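Hilo sobre el brazo del taller, que ya me habéis preguntado por él varias veces. Aviso: va de cables.

1/ Proyecto Castaño. Objetivo: vaciar un cajón metálico de piezas con un KUKA de segunda mano, en el taller compartido de Valtetwood. El brazo llegó en enero. Lo que más tiempo se ha llevado es el cableado exterior.

2/ Primera versión: mazo pegado al brazo, sin holgura. Con la muñeca girada al límite, tiraba del conector. Dos paradas por fallo de señal en una tarde. Khoa Đinh localizó el falso contacto moviendo el eje 6 a mano, a velocidad reducida.

3/ Segunda versión, la actual: bucle amplio alrededor de la muñeca y bridas en los puntos de paso. Cinta blanca entre segmentos. Es provisional, lo sé.

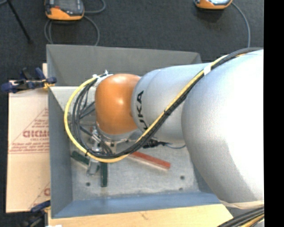 4/ La pega del bucle es que ocupa sitio dentro del cajón. Cerca de las paredes hay que limitar la orientación de la pinza o el cable roza el borde. Lo he metido en el planificador como un cilindro de colisión. Es conservador y pierdo agarres válidos en las esquinas.

5/ El cajón va sujeto con sargentos. Atornillarlo obliga a decidir la posición definitiva y todavía la cambio cada miércoles.

6/ Piezas de prueba: barras de colores. Las que quedan paralelas a la pared y pegadas a ella siguen siendo el peor caso. Ahora mismo las empujo hacia el centro antes de agarrar. Añade 2 segundos al ciclo.

7/ Pendiente: guía flexible Caltamo para sustituir la cinta, y una prueba de 1000 ciclos seguidos sin tocar nada. Si el mazo aguanta, publico el soporte de la muñeca en el repositorio.

8/ Para quien preguntaba por el controlador: es el original. El programa de agarre corre en un PC aparte y le manda las poses por Ethernet.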